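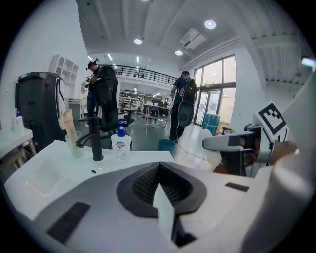
Bathroom counters: the small reset that keeps on giving

If you only have the energy for one tidy-up this August, make it the bathroom sink. I know, I know, last time I said it was the junk drawer, and I stand by every word! But the sink is the spot you visit first thing in the morning and last thing at night, half asleep both times, and getting it right makes the whole day start better.

Our Clostton group picked it as the summer project, and I have loved reading your notes. The idea is simple. Take everything off the counter, wipe it down, and only put back what you use at that sink every day. For most of us that comes to a pump of hand soap, something to stand the toothbrush and toothpaste in, and maybe a face wash. Everything else gets a shelf, a drawer or a polite goodbye.

Kirsty Rowbotham went first and wrote to me the same evening. She had 14 bottles around one small basin, and 7 of them were hotel shampoos from trips she could barely remember. "I was washing around them like they were part of the plumbing," she wrote. They have since gone into a basket in the guest room, where visitors are welcome to them, and she says she can do the whole counter with one swipe of a cloth while her tea steeps.

A few things that came up again and again in your letters:

The tumbler. Plenty of you keep your toothpaste standing in a plain drinking glass, and I'm a big fan. You can see straight away when the bottom needs a rinse, it goes in the dishwasher with the supper things, and if it breaks you get another from the kitchen cupboard. Sheila Whiteley runs two and swaps them over when she changes the towels, so there is always a clean one ready. The fancy holders with slots look lovely in the store, but I have scrubbed enough of those little slots with a cotton swab to last me a lifetime.

The soap. Put the pump on the side of your stronger hand and close enough to the bowl that the drips land where you can rinse them. That's it! It took me years to figure out why I always had a sticky ring in the same place. Mine was on the far side of the faucet from where I stood, and I was dribbling soap all the way across.

Dark faucets. Matte black is everywhere now, and Lacey Bloxham asked how to keep hers from going chalky. We have hard water here, so I feel her pain. What works at my house is a soft cloth kept within reach and a quick dry after the last person has brushed their teeth. For a wipe-down, use a drop of dish soap in warm water. Stay away from scouring powder and anything gritty, and check the maker's care leaflet before you try vinegar, which can be hard on some finishes. A white counter is far more forgiving about water spots but will show you every single hair, so you win some and you lose some.

Little bottles. Contact lens solution, eye drops, the serum you bought in a good mood. If your counter turns a corner or has a narrow ledge along the wall, that is the place for them, pushed right back so your elbow can't get there. Two or three is plenty. Once the ledge fills up, something has to go up on the shelf.

Which brings me to cubbies! I resisted open shelving in the bathroom for ages because I thought it would look messy, and I was wrong. Square cubbies on the wall are wonderful as long as each one has a single job. One for rolled washcloths, one for spare soap and toothpaste, one for hair things. Maureen Dunmore gave each person in her house a cubby of their own and told them that whatever didn't fit was coming out of the bathroom. She reports some grumbling from the teenagers and a great deal less on the counter. A small round mirror hung close by is handy too, for tweezers and lenses, when somebody else is hogging the big one.

Set a timer if you are the type to get lost in it. I gave myself 60 minutes and spent a good chunk of that reading the back of a sunscreen bottle, but I still finished, cubbies and all. Kieran Tindall did his over two evenings and took the chance to pull out the stopper and clean the gunk from under it. I will spare you his full account. He recommends rubber gloves and an old bottle brush.

If you have unopened toiletries left over, please bring them to the Costhorpe pantry. They are taking soap, shampoo, toothpaste and deodorant, sealed only, and the bin is inside the side door. We dropped off 600 items from the spring clear-out and they would be very glad of more, travel sizes included.

Next up is the linen closet, which a good many of you have been asking for (and a good many of you have been dreading). Send me your folding questions, and please, somebody, tell me what you do with the fitted sheets. I have tried the tuck-the-corners method more times than I can say and mine still come out looking like a cabbage.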